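Marnden Police: two charged over stolen parcels and false tenancies

2023-04-07

Two men have been charged after officers in Marnden recovered 206 stolen parcels from a rented storage unit on the Pradholm estate.

The men, aged 34 and 41, are accused of conspiracy to steal and of using false papers to rent flats in the town. They will appear before magistrates later in April. A third man was released on bail. 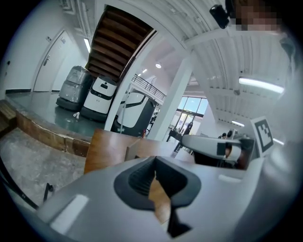

A small wooden panel upright on a wooden desk.

Detectives believe the parcels were taken from delivery vans over eight weeks. Most were addressed to homes in Giteck and Malik Road. Officers also seized £2400 in cash and a number of blank tenancy forms.

Detective Inspector Danish Paracha, who led the inquiry, said: "The unit was rented in the name of a man who had never been to Marnden. A landlord noticed the same signature on two different agreements and rang us. We are grateful to him."

The force has written to 590 households whose details were found on delivery labels. Anyone who gets a letter should keep it and quote the reference on it when they call. 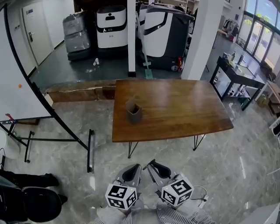

Wooden table with black hairpin legs on a marble-patterned floor.

Mudassar Hayat, of the Giteck Residents' Group, said people had been reporting missing deliveries since the winter. "Some had given up asking for refunds," he said.

Landlords who have doubts about a tenant's papers can speak to the Marnden inquiry desk. Parcels will be returned once they are no longer needed as evidence.

Ends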